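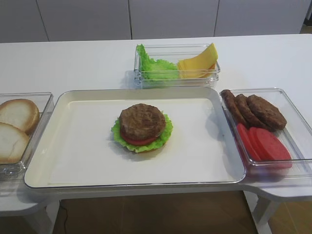
Lundi, 9 h. Troisième semaine d'essai du kit Callevau, et je reprends le cahier parce que Tuva me dit que mes notes sur des bouts de carton ne servent à personne (elle a raison).

Donc, où on en est. Le kit est arrivé de chez Drumano avec le bras, deux jeux de doigts, la caméra fixe et une licence logicielle de 6 mois. Montage sans histoire, sauf le câble d'alimentation trop court, encore. Holger a fini par aller chercher une rallonge à l'étage. À noter pour l'avis final : prévoir plus long, surtout si le client a une table à plan arrondi comme la nôtre.

La tâche, c'est toujours le burger. Pains à gauche, salade et fromage au fond, steaks et tomates à droite, on assemble sur le plateau du milieu. J'ai gardé l'ordre pain, salade, tomate, steak, puis fromage et chapeau. Njål voulait mettre le fromage avant le steak, on en a discuté beaucoup trop longtemps, et on garde mon ordre jusqu'à vendredi !

Ce qui me plaît : l'apprentissage par démonstration est vraiment agréable. On guide, on valide, on recommence, et l'interface ne se met jamais en travers. Les steaks rangés sur la tranche, ça passe très bien, les doigts larges les prennent par le haut sans bousculer les voisins. J'étais sceptique, je retire ce que j'ai dit à Idun.

Ce qui me plaît moins : les bacs transparents. La segmentation accroche les reflets sur les parois et place parfois le bord du bac un peu trop à l'intérieur. Du coup le bras hésite au-dessus des tomates – et quand il hésite, il redemande une validation, ce qui casse tout le rythme. Le support de Drumano propose de baisser le seuil de confiance. Bof. Je préfère essayer d'abord avec une lumière plus rasante, puis avec des bacs opaques si ça ne donne rien.

Le fromage, je n'en parle même pas. Prendre une seule tranche dans la pile en éventail, avec ces doigts-là, c'est la loterie. Demander à Vilgot si les embouts souples d'Ahonen se montent sur la bride sans adaptateur.

Objectif fixé : 500 démonstrations avant de rendre notre avis à Stasberg. Il faudra tenir à 3 personnes, en se relayant.

À faire :
recalibrer la caméra après le déjeuner
renommer les sessions de la semaine dernière (c'est moi, pardon)
relancer le support pour les reflets
rendre la rallonge à Holger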